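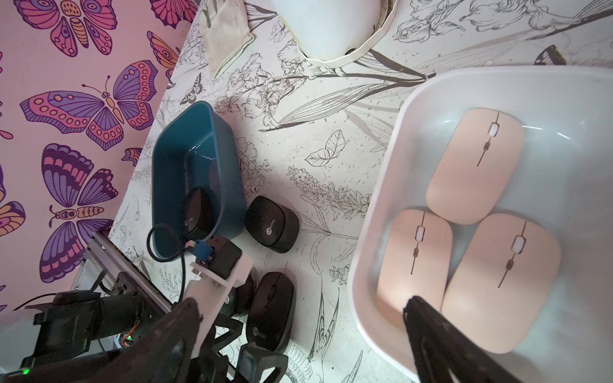 Slide 1: Old office gear and where it goes

Thanks for having me. I look after equipment for the Allbridge offices. Tonight is mostly about cupboards. Every workplace has one full of keyboards, chargers, dead phones and mice, and most of it sits there until a lease ends and it all goes in a skip.

Ours filled up over 12 years. When we emptied it in March we had 379 items on the list. Leave that number on the screen for a moment.

Slide 2: What we did first

We stopped buying. No new keyboards or mice until the cupboard had been sorted. Anyone who needed one filled in the form and got one from stock.

Sorting took two afternoons. Each item was plugged in, tested, wiped down and put in one of 3 groups: use, give away, recycle. If it took longer than five minutes to work out what something was, it went to recycling.

Mention the label problem. Tape leaves glue on everything. Use tie-on tags, and write on them in pencil. 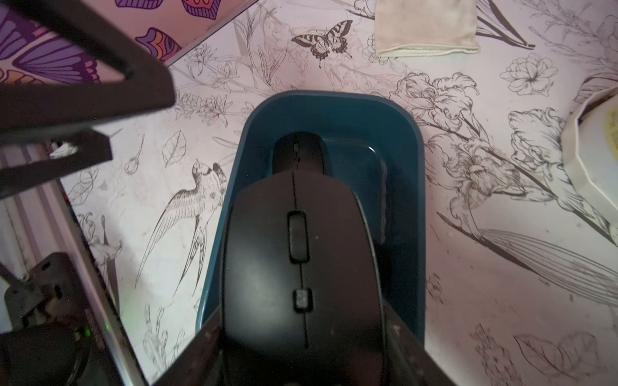 One person wrote on the feedback form that she would rather bring her own mouse from home than use one that had been on a stranger's desk. Fair enough, and we let people do that. She also asked who pays if it breaks. We now cover it up to the price of a standard one.

Slide 3: Giving things away

Pause for a show of hands: who has tried to donate old computer gear and been turned down?

Ring before you load the car. Murakami takes keyboards and mice if they work and the cable is sound. Dramden wants matched sets only. Neither wants phone chargers. Bring printed lists, as their front counters don't like spreadsheets by email.

Wipe anything with memory in it. If you can't wipe it, don't donate it. 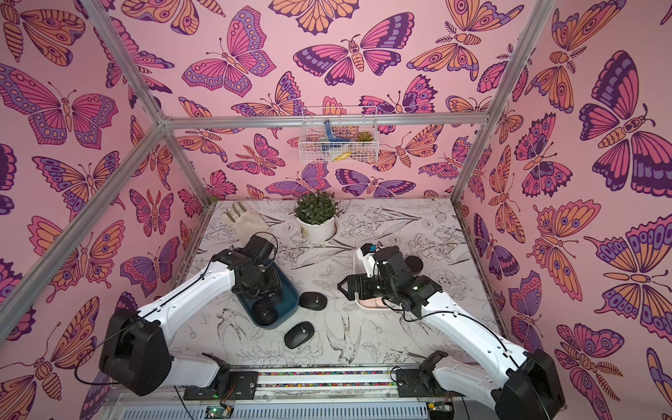

Slide 4: The rest

Everything else went to Vusterum for recycling, 33 kilos of it, mostly cables. Ask for the weight docket and keep it with your lease papers. Our landlord wanted to see it.

Batteries come out first and travel in their own tub, with the terminals taped.

Slide 5: Keeping it that way

One shelf, with a date on every tag. Anything still there after a year goes. Check it in January, when the building is quiet.

Questions until 7.45, then they need the room. Handouts are on the chair by the door.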